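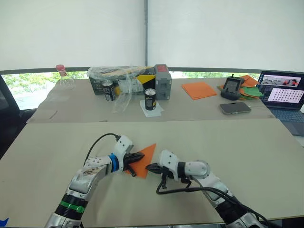

How does a robot learn to fold paper?

Folding a square of paper in half is easy for you. You have done it many times, and your fingers know how hard to press. A robot starts out knowing none of this. It has to learn from examples.

An example is one try at a job, saved from start to finish. At the Cusdale workshop, the job is folding colored sheets with a two-armed robot called Ginden. Each arm ends in a gripper, a kind of hand with two fingers.

Who moves the arms?

A person does. Halima Danladi is one of the people who teach Ginden. She moves a pair of handles, and the robot's arms copy her. While she works, the computer saves two kinds of information. One is what the camera sees. The other is where every joint of each arm is, many times a second.

One fold takes Halima 14 seconds if it goes well. Then she puts out a new sheet and does it again. The team wants 200 good examples before they let the robot try by itself.

Why so many?

Paper never lands in quite the same spot. It may be turned a little, or one corner may curl up. If the robot saw only one fold, it would copy that fold exactly and miss the paper the next time. So Halima changes things on purpose. She moves the sheet, turns it, and switches from orange to green.

What about mistakes?

Sometimes a sheet slips or tears. Boonsong Klinhom watches the saved tries and sorts them. A bad fold goes in a separate folder. If Halima drops a corner and picks it up again, he keeps that one, and the robot can learn how to fix a slip.

Words to know

Gripper: the part of a robot arm that holds things.
Joint: a place where an arm bends or turns.
Data: information that is saved so it can be used later.

Try it yourself

Fold a sheet of paper using only 4 fingers, two on each hand. Do it 3 times, and start with the paper in a different place each time.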